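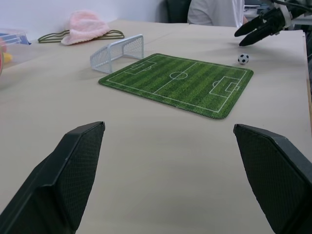
Photo: Dirneslow Play Library

Slide 1. Wait for people to sit down. Thank Korcombe for the hall and the tea.

I'm talking tonight about lending toys, and mainly about how we changed the way we do it in Dirneslow. We opened with two cupboards and a paper ledger. We now have 456 items on the catalogue and 62 member families, most of them within walking distance.

Slide 2. Loan periods. We began with one week because that was what the library in Urkby did. Families kept bringing things back late, and we were charging fines to people we wanted to keep. In October we moved to three weeks and dropped the fines. Late returns fell. I don't have a clean figure for this, so don't offer one if asked.

Slide 3. What goes out and what stays in. Large items go out most in school holidays. Puzzles hardly move. Pretend food and play mats go out all year, and they go to a wider age range than we had planned for.

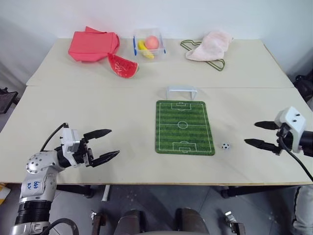 Gonçalo Cunha

Slide 4. Sets. Pause on this one. A set with a piece missing is the commonest complaint we get. We used to list every piece on the catalogue page, and the list was never right. Now each set has a card in the bag with the number of pieces on it. The family checks it at home and we check it on return. If one piece is gone we change the card and lend it again. If it is most of the set, we break it up for spares.

Slide 5. Cleaning. Hard plastic gets wiped with warm soapy water on return. Fabric goes in a net bag at 40 if the label allows. Allow roughly 20 minutes per session for two people - more after Christmas.

Slide 6. Money. Membership covers the insurance and the storage and very little else. Replacements come from the spring sale. Mention the Garcia grant here, and that it ends next year.

Slide 7. Things I would do differently. Number the shelves before the bags. Open on Monday mornings from the start. Ask for a phone number as well as an email address.

Questions. If someone asks about electrical toys, we don't lend them. Handouts are by the door.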